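Nuttall Community Hydration and Heat Relief Program
Progress report to the Briltodach Fund, period ending October

1. Summary
The program remains on schedule. During the period, 2,019 visits were recorded at the two relief rooms in Nuttall and Brukutstead. Attendance was highest in the early afternoon, and evening use fell once the weather turned.

2. Supplies
Bottled drinks were bought through Proltidari under the existing agreement. Residents continue to ask for electrolyte drinks such as Pocari Sweat as well as plain water. Almost 1,000 bottles remain in storage and will be carried into the next season.

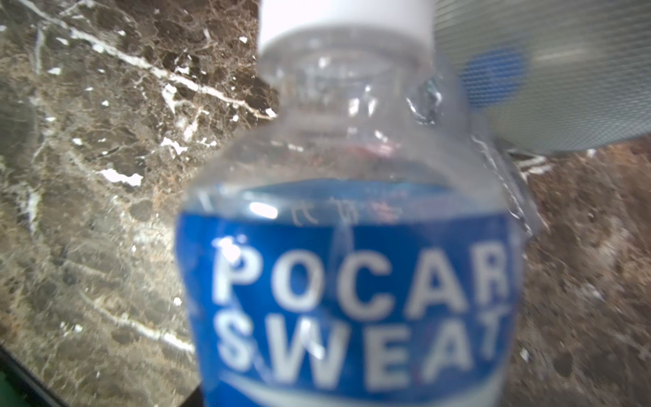 3. Rooms and furnishings
Opening hours in Brukutstead were extended to 7 p.m. – a change requested by older residents. Work on seating is behind plan, and the second delivery of chairs is still outstanding. Families have responded well to wall art with animals and leaves.

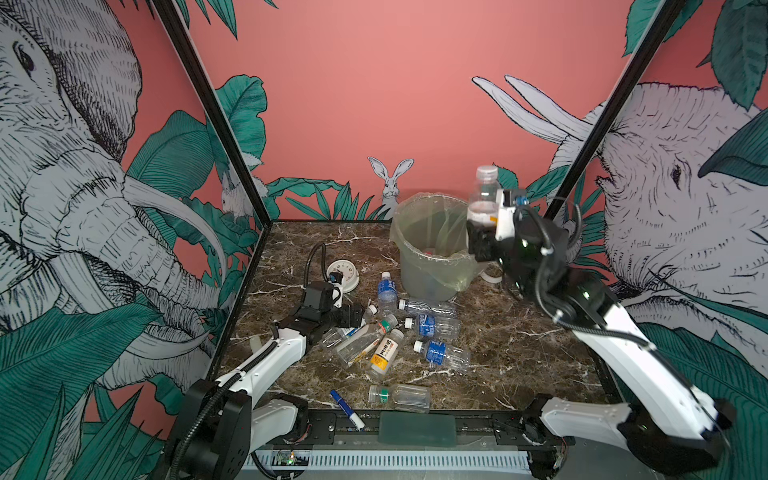
4. Budget
Spending is within the approved amount. An underspend on transport is expected, and we request approval to move it to seating.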